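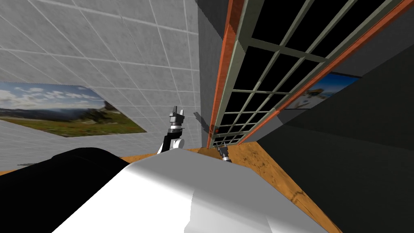
Keeping a Home Studio in Working Order

2018-04-27

I've been recording in my spare room for 12 years now, and most of what I know about looking after the place I learned by ruining something first. So this week, no gear talk! Just housekeeping.

Cables

Coil them over-under and tie them with a strip of old bootlace. I used to wrap mine around my elbow like a garden hose (please don't), and the long one I took to the Penrose sessions has never laid flat again.

Guitar strings

Wipe them down after you play, every time, with a piece of worn-out T-shirt. Get underneath too – pinch the cloth around each string and run it up the neck. My strings last nearly 2 months this way, and I sweat a lot when I'm tracking.

Pop filters

The nylon kind comes off its clamp and can go in a bowl of lukewarm water with a drop of dish soap. Let it dry overnight before it goes anywhere near the mic. The foam ones I squeeze out in a towel, and once they start crumbling they go in the trash.

Sticky knobs

Pull the knob off and clean it by itself. A cotton swab gets into the grooves, and an old toothbrush does the rest. For scratchy pots I use contact cleaner, power off, one tiny squirt, then turn the thing back and forth twenty times or so while you think about lunch.

Dust

Cover the mixer when you're done. Mine sleeps under a pillowcase – very glamorous, I know. In May I open the windows and the pollen gets into everything, so the keyboard gets a pillowcase too.

Next time I'll get into drum rugs, and the coffee stain on mine.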